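Stirden Task Planning Software

Stirden is a planning and control package for two-armed robots with multi-fingered hands. It is developed and supported by Stitex and is supplied to laboratories, integrators and manufacturers who need one working environment from the first camera image to the last joint command. The software is installed on the customer's own computer and does not require an outside network connection during operation.

Perception

The perception module builds a working model of the table from the head camera and updates it 20 times per second. Containers are stored with their openings, so that a bin, a box or a bowl may be chosen directly as a place target. Soft and crushed items are handled as changing shapes, and the grasp is recalculated when the outline of the item shifts in the hand.

Planning

Tasks are written as short sequences of named steps: reach, grasp, carry, release, retract. Each step may be given its own speed and force limits. The planner checks both arms against each other and against the table before any movement is sent. An arm that has no part in the current step is held at a rest pose chosen by the operator, and its position remains part of the collision check.

The release step has been revised in the current version. Earlier versions accepted any point over the opening of a container. The planner now uses the rim and the position of the lid, and it will ask for a new approach if the hand would pass too close to either. The revision was led by Yvette Després of the Stitex motion group.
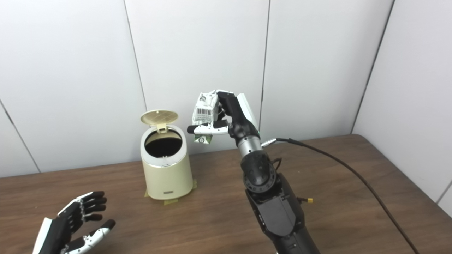
Disposal task under Stirden: small carton held in the right hand beside the open bin.

Tooling

The Osden viewer is included with every license. It shows the planned path, the measured path and the hand forces on a shared timeline, and any run may be replayed at reduced speed. The task library holds 359 tested steps, which may be copied and edited. Grgić, the optional scripting add-on, allows tasks to be started and monitored from the customer's own programs.

Licensing and support

Stirden is offered in 2 editions, Laboratory and Production. Both include installation support, operator training lasting 3 days and access to the technical help desk. The next training course is held in August. Enquiries concerning licenses and course places should be addressed to Ylva Myklebust, Customer Relations, Stitex. Customers are asked to state the arm and hand models in use and the number of workstations to be covered.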